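Filed under: Home Office, Weekend Fixes

How I Finally Got the Cables Under My Desk Under Control

I work from the back bedroom, and for two years the floor under my desk looked like something had nested there. Every time I vacuumed I'd pull the monitor plug halfway out, then spend ten minutes on my knees working out why the screen was black. My friend Carmela Russo came over in September, put her bag down under the desk, and took my router off the wall when she picked it up again. So that was the push I needed!

I'm going to walk through how I did it, start to finish. It took me one long afternoon. If you have a plain desk with one screen and a laptop you'll be done a lot faster than I was.

What you need

A power strip with a flat back and screw slots (the slots are the little keyhole shapes on the underside). A cable tray or basket that screws or clamps to the desk. A roll of hook and loop tape, the kind you cut to length. A few stick-on cable clips. Masking tape and a pen. A screwdriver, a tape measure and a flashlight. Something soft to lie on – I used a yoga mat and I was still sore the next day.

I bought a Celaletti tray, the metal mesh one, and a roll of tape from Romaniuk, mostly because the hardware place near me carries both. Any tray will do as long as your power strip fits inside it with the plugs in. Measure that with the plugs IN, please. I measured the bare strip the first time and had to take the tray back.

Step 1: Label everything before you touch it

Put a flag of masking tape on both ends of every cable and write what it is. Monitor power, monitor video, laptop, lamp, speakers, printer. Both ends! I know it feels silly when you can see perfectly well that the thing goes into the lamp, but once it's all in a heap on the rug every black cable is the same black cable.

While I was doing this I found four cables that weren't connected to anything at all. One was for a scanner I gave away when we moved. They'd just been living down there.

Step 2: Shut down and unplug

Save your work, turn everything off, and then unplug the strip from the wall before anything else. If you have a battery backup, turn that off with its own button too, or it will beep at you the whole time. Then pull every cable out, all the way, and lay them out on the floor in front of you.

Now get the vacuum in there. Wipe the cables down with a barely damp cloth (not the plugs) and let them dry while you do the next bit. If any of them is cracked, or has a kink with the inside showing, it goes in the trash. My lamp cord was bad right where the desk leg had been standing on it, and I'd never have known.

Step 3: Sort into three groups

Power in one pile, data in another (video, USB, network), and a third for anything you plug and unplug a lot, like your phone charger and headphones. The third pile matters most for how you feel about the whole job later. Those cables need to stay within reach. The first time I did my desk I tied everything up so tight and so pretty that I had to crawl underneath to charge my phone, and within a week I'd cut half of it loose again.

Step 4: Decide where the strip goes

You want the strip off the floor and toward the back of the desk, closer to the wall outlet side. Sit in your chair and scoot in as far as you ever do, cross your legs, stretch them out. Have someone mark where your knees get to, or just reach under and stick a bit of tape there yourself. The tray has to live behind that line.

Then check the length of the strip's own cord. It should reach the wall with a bit of slack, and you don't want to plug one strip into another strip to get there. Just don't do that one. If it's too short, get a strip with a longer cord. And if you've got a sit-stand desk, raise it all the way up before you measure. My neighbor Yaroslav Shevchuk did a gorgeous job on his, pressed the up button, and pulled the whole lot out of the wall like a weed.

Step 5: Put up the tray

If your tray clamps on, lucky you, follow the leaflet and skip ahead. Mine has screws. Hold it in place, mark the holes with a pencil, and check the screws against the thickness of the top. Hold one up against the edge of the desk – the part that goes into the underside needs to be clearly shorter than the top is thick. The screws that came with mine were too long for my desk, so I swapped them for shorter ones.

Drill small starter holes first, with a flag of tape on the drill bit so you know when to stop. Then drive the screws by hand for the last few turns. A lot of desktops are pressed board inside and the screw will just spin and chew out the hole if you lean on a power driver.

If you rent your desk, or it belongs to your work, use clamps or the heavy adhesive strips made for this, and keep the weight down. I've had adhesive let go in hot weather, so I'd only trust it with data cables and never with the strip.

Step 6: Run the power first

Put the strip in the tray with the outlets facing somewhere you can get at them. Big square adapters go on the ends, thin plugs in the middle. Bring the power cables down from the desk one at a time and plug each in, and leave the extra length hanging for now. Don't tie anything yet!

A word about heat. Adapters get warm, and mesh lets that out, but a solid box with a lid packed full of them doesn't. Keep paper and fabric out of the tray. Space heaters and laser printers should go straight into the wall and stay off the strip entirely.

Step 7: Bring the cables through the top

Lots of desks have a hole near the back edge for this, and if yours does, use it. Feed the smallest plugs through last, or they'll get trapped by the fat ones. If a plug won't fit, try the other end of the cable, as one end is often slimmer. I tape the end of a stubborn cable to a knitting needle and poke it down, which works every time.

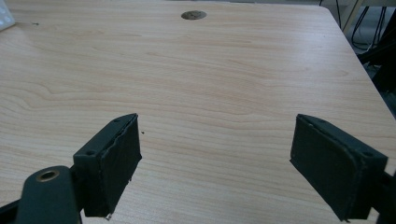 If you have no hole, run everything over the back edge and catch it there with clips, a couple for power and a couple for data. You can cut a hole yourself with a hole saw, and Zoriana Kushnir at my local tool library was very happy to lend me one, but I chickened out. If you're braver than me, mark the spot from above, put masking tape over it so the surface doesn't chip, and check there's no metal bar underneath before you start.

Leave some slack above the desk too. You want to be able to turn the monitor around and get at its ports without unplugging the thing. I leave enough to swing it a quarter turn.

Step 8: Data cables on their own path

Run these a few inches away from the power ones where you can. It's no big deal if they cross, but my speakers had a hum for ages and it went away once I'd pulled their cable clear of the monitor's adapter. Follow the back of the desk with clips, then down one leg. Pick the leg nearest your router if you're wired.

Step 9: Now you can tie

Loop up the extra length of each cable in a loose oval and wrap it once with hook and loop tape. Loose is the word. If the loop holds its shape and you can slide a finger under the tape, you're fine. I don't use zip ties any more, because I nicked a perfectly good video cable cutting one off, and I was pretty sour about it.

Tuck the loops in the tray. Then gather whatever is going down the leg and put a wrap near the top, one in the middle and one near the floor.

Step 10: Turn it on and try things

Plug the strip back into the wall, turn everything on, and then be rough with it for a minute. Slide the keyboard around, tilt the screen, push your chair in, kick your feet about. Raise and lower the desk if it moves. Anything that tugs needs more slack, and it's so much easier to fix it now while the mat is still on the floor.

A few things people have asked me

Liudmyla wanted to know if the fabric sleeves are worth it. They look nice for the run between desk and floor, but adding one cable later means opening up the whole thing. I'd get the kind that closes along the side.

Can you leave the labels on? I do. I swapped the masking tape for proper wraps from Grarna a month later, as the masking tape had started to curl. I kept the ones at the plug end and peeled off the ones you'd see from the chair.

As for upkeep, I pull the chair out every couple of months, run the vacuum hose along the tray, and give each plug a push to check it's seated. And when something new comes in, I label it before it goes under the desk. The spare cables live in a shoebox in the closet now, and the scanner one finally went to the recycling drop-off.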